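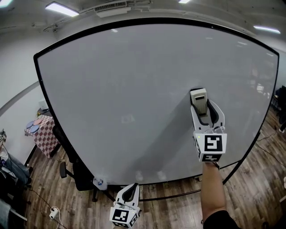

Prestmont town council spent most of its last session deciding what to call the parking lot behind the library, and will take the matter up again in June. The lot has 59 spaces and has gone without a name since it was paved. A public call for suggestions brought in plenty, among them Plallis Place, Ajayi Court and, from one household, The Lot. They could have gone up on a whiteboard on wheels, the sort with a black frame and faint smudges that survive any eraser, but the council prefers a printed agenda, and the printed agenda ran to six pages.

Council member Anežka Pešek spoke for Ajayi Court, saying it had "a bit of dignity." Matúš Ďurica, who parks there daily, told the council he had never had trouble finding it. He was thanked for his input and reminded of the time limit.

Two votes were held. Both ended in a tie, the second after a recess for sandwiches from Suretti, which were approved without debate.

The town has already ordered the sign. It will be delivered blank, and the mayor's office says it may be put up that way so the posts don't go to waste. Parking remains free for the first two hours.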